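Gasska 皮肤护理门诊 光疗与换药区安全检查表(附意见)

检查日期:5月18日
检查人:李淑珍
表格编号:2242
范围:光疗室、换药室、药膏存放柜、候诊区、培训室

填写方法:每项填“合格”“需整改”或“不适用”。需整改的项目必须写明责任人和复查方式。

一、光疗室

1. 治疗舱门能从内侧推开,无卡滞。
合格。

2. 紧急停止按钮按下后灯管立即熄灭。
合格。连续试了两次,舱内舱外各一次。

3. 护目镜每位患者单独使用,用后消毒。
需整改。消毒登记有三天没有签名,值班人员说做过,但没有记录就按没做处理。由当班护士补写说明,不得补签。

4. 灯管累计使用时间已登记。
合格。登记本放在控制台旁,字迹清楚。

5. 照射剂量由两人核对。
合格。抽查 8 份治疗单,签名齐全。其中一份改过剂量,旁边没有注明原因,已请医生补注。

6. 治疗前询问患者近期是否服用光敏性药物。
需整改。询问单上有这一栏,但复诊患者常常空着。银屑病患者疗程长,中途换药很常见,复诊也要问。

7. 室内通风正常,地面无积水、无电线横跨。
合格。

二、换药室

8. 洗手池旁有洗手液和一次性擦手纸。
合格。

9. 治疗床床面无破损。
需整改。靠墙那张床的床头有一道裂口,目前用胶带贴着。胶带下面擦不干净,不能长期这样用。已报 Trelten 更换床面,换好之前停用。

10. 锐器盒未超过四分之三。
合格。

11. 脱落皮屑较多的患者离开后,床单立即更换,地面湿式清扫。
合格。现场看了一次操作,步骤正确。干扫把仍放在门后,请收走。

三、药膏存放柜

12. 激素类药膏与润肤剂分层摆放,标签朝外。
合格。

13. 开封药膏写有开封日期。
需整改。共查 33 支,四支没有日期,已全部废弃。分装小盒也要写日期,不能只写在大包装上。

14. 柜内温度每日记录。
合格。11月以后暖气开启,柜子离暖气片太近,届时要移到对面墙。去年提过同样的意见,请这次落实。

15. 含煤焦油和水杨酸的制剂单独存放。
合格。

四、候诊区与培训室

16. 通道净宽不少于 90 厘米。
合格。候诊椅最后一排往前挪过,轮椅能通过。

17. 宣传资料内容经医生审核,无“根治”字样。
需整改。架上有一份 Sepp 润肤霜的折页,写着“告别反复”。这类说法容易让患者自行停药,已撤下。

18. 患者谈话有相对独立的空间。
合格。有患者反映在窗口说病情时旁人听得见,心里不舒服。建议涉及皮损部位、情绪和睡眠的问题都到诊室里问。

19. 培训室桌面稳固,出口不堵塞。
合格。
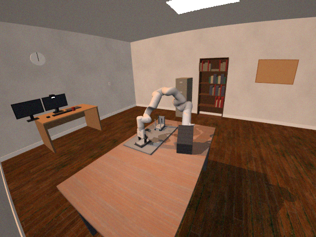

图1 长桌与桌子远端的白色机械臂

20. 灭火器压力在绿区,周围无杂物。
合格。候诊区那只的检查卡快写满了,请换新卡。

五、总体意见

本次需整改五项:第3、6、9、13、17项。第9项在床面更换前一律按停用处理,床上要挂牌,不能只口头通知。第3项和第13项都是登记问题,上一轮检查也出现过,建议交接班时把两本登记一起过目,由接班人签字。

第6项的询问单由 Hanach 重新排版,把光敏性药物一栏移到首行,字号加大。旧表用完即止的做法不同意,新表到了就把旧表收回。

另有一条不在表内:有患者在家里自行用热水烫洗止痒,来时皮肤已经破损。请护士在首次光疗前讲清水温和润肤的要求,并在病历上注明已告知。

复查时只看需整改项目和第14项。整改照片与登记复印件附在本表后面,原件留科室。

检查人签名:李淑珍
科室负责人签名:________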